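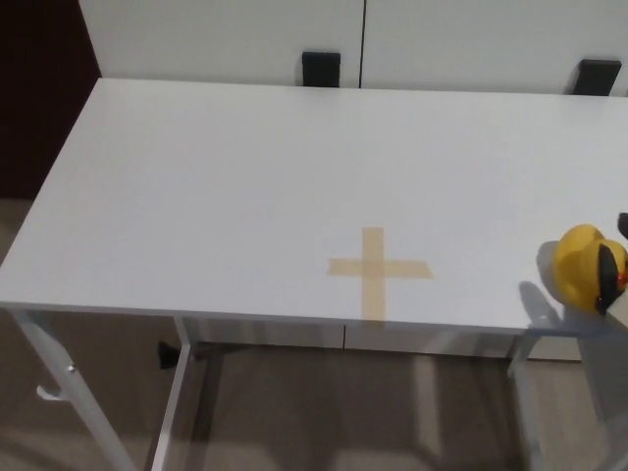

Fig. 1. Tape cross on a white tabletop.

Unit 3: Reference Points in Measuring

Every measurement starts from a fixed point. Surveyors call it a benchmark. If the benchmark moves, all readings taken from it are wrong by the same amount — this is a systematic error, and averaging won't remove it.

Mark your origin before you measure anything. Record it in your notebook with a sketch.

Homework: Rotich handout, problems 1 to 38. Due in September, second lab.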